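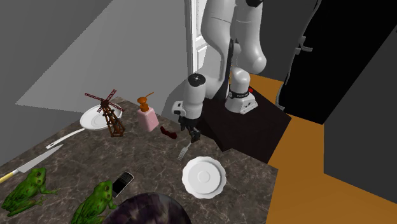 1 Aug 2023, Midside sim, countertop task

Bit of a rotten morning with the fork. I ran 14 episodes on the Brollico build and in 8 of them the arm drove the gripper fingers straight into the counter while going for the handle. No warning, no stop, it just kept pushing until the solver gave up and flung the fork off somewhere. On a real bench that's a bent finger, or worse!

First thought was the planner, so I wasted ages on that (sorry, Fourie branch, you were fine all along). Then I looked at the contact log and the force limit was sitting at 1,000. It should be 4. I think it got bumped in December when we were chasing the slipping problem and never put back – my edit, I'm afraid.

Set it to 4 and reran the same seeds. Now it stops at first touch, backs off and faults properly. Still misses the fork more than I'd like, mind you, but that's a grasp height thing and can wait.

Please don't copy the old config on to the Genero arm until I've checked every limit in it. Plate and frying pan runs still to redo.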